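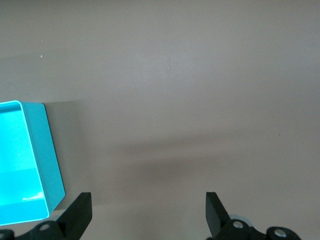

Budget for a small bin-sorting arm — what am I forgetting?

Posted by gostden_garage in Buying and Planning

Hi all, longtime reader and finally brave enough to post. I run a very small mail-order business out of a converted garage in Gostden (sewing notions, mostly, buttons and snaps and bag hardware), and I've talked myself into a tabletop arm with a two-finger gripper to do the dull part of the day, picking small packets off the table and dropping them into the right plastic bin. I've got the shallow, open-topped kind of bin.

The arm I've been eyeing is the Sullon, which my dealer has quoted at $837 with the gripper included. There's a wrist camera for it from Uvola that would be another $440. So in my head the project costs $1,277 and I've been walking around feeling very pleased with that number, but my spouse, who is wiser about these things, says no purchase in this house has ever cost what I said it would. I'd love to hear from people who have done this. Do I need the camera right away? Is there anything I should be setting money aside for before I order? I'd like to have it running before the holiday orders start, so I'm hoping to buy in July.

Thank you in advance, and sorry for the long post!

macritchie_bench

Welcome, and please don't apologize, we all started with a number in our heads. Your spouse is right, I'm afraid. I set up something similar in the back of our repair shop on MacRitchie and the arm was the easy part of the budget.

Look at the table first. You want it heavy, and you want it plain. A smooth top in one dull color makes life much easier for the camera, and a shiny one will drive you up the wall. Mine was glossy white to begin with and I ended up covering it in a matte sheet, which cost very little, but I lost a whole weekend working out what was wrong.

Then the light. Even overhead light is good, but remember that the arm itself gets between the lamp and the table, so you will have a soft dark band moving around wherever the gripper goes. Shiny plastic bins also throw back little streaks of glare. I'd put money aside for two diffused lamps, one on each side, and I'd buy them before anything fancy.

Third, spare fingers. Order a second pair along with the arm! Ours wore at the tips and the replacements took 6 weeks to reach us — I did the sorting by hand that whole time, grumbling. Keep a few of the small screws on hand too, and a screwdriver that really fits them.

As for the camera, you can run without one if your packets always land in the same place, say out of a chute or against a stop. If you're tipping them out in a heap, get it at the start. You'll want it eventually, and doing the whole setup twice is no fun. Do ask your dealer whether the mounting bracket is in the price. Mine was not.

tapeandtwine

get the camera. also fasten the bins down, I skipped that and every time the gripper brushed a rim the bin moved and then it was dropping stuff next to it. double sided tape works fine

slowlane_packing

I agree with most of what's been said, though I'd be a little gentler about the timing. Whatever you spend, please budget your own hours as well. It took us three months of evenings before I was willing to leave ours alone while I made lunch, and I'm reasonably handy. If you order in July and the holiday rush starts for you in the fall, that's cutting it close, so plan to do this season by hand and let the arm take whatever it can manage.

One more thing on the bins. Before you buy a stack of them, try one with the gripper open as wide as it goes. People measure the fingers closed and forget that they need room on both sides when they let go. You may not have to reach inside at all, by the way. With a shallow bin we release from just above the rim and button packets don't mind the drop. Bag hardware might, depending on the finish, so a scrap of felt on the bottom wouldn't hurt.

And wipe the table at the start of each day. We get lint and little flecks of paper on ours constantly. The camera mostly ignores them, but when we set the detection too sensitive it went chasing after crumbs.

gostden_garage

Oh, this is so helpful, thank you all. I've just written to the dealer about the bracket and a second pair of fingers, and tape is going on the list. I've also told my spouse, who is being very gracious about it. Will report back once I have a new total!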